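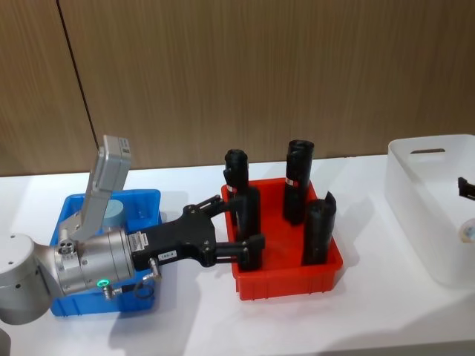 Figure 7.1 A parallel-jaw gripper closed on an upright cylinder in a red bin.

Chapter 7
Moving Parts Between Bins

By now you have an arm bolted down, wired, and able to repeat a taught position. In this chapter you will give it a job: take a part out of one bin and set it down in another. The project is called Storkine, and it was first built on a bench at the Wamberg shared workshop.

Start with the layout. Use shallow bins with straight rims in colors that differ from the parts and from the table. Stand the parts upright with space between them. A gripper finger needs room on both sides of a part, and most early failures come from a finger landing on the part next door.

Measure your parts before you teach any positions. The cylinder used in the worked problems is 32 mm across. Set the open jaw width to 63 mm and the closing width to 30 mm, which gives a light squeeze. Hard parts need less squeeze than soft ones.

Keep travel moves at least 400 mm above the table until you trust the program. You can lower them in Section 7.5.

7.1 One Arm or Two

A single arm can do everything in Sections 7.2 through 7.4. A second arm lets you work a bin from both sides, but the two must share the space over it. Before any motion, decide which arm has the right of way and write it at the top of the program.
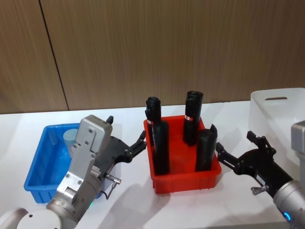
Photo: Posness Workshop Press

Figure 7.2 has two open grippers, one on each side of the red tray. Notice which cylinder each one points toward. Assign every part to the nearer arm first, then look for paths that cross.

Terms to know: approach point, grasp width, shared zone, right of way.

We use cookies to remember your reading position. Accept | Settings

Related chapters
Chapter 6: Teaching Positions by Hand
Chapter 8: Stops, Limits, and Fences
Appendix B: Wiring the Pastor Control Board

© May 2022 Posness Workshop Press | Contact | Back to top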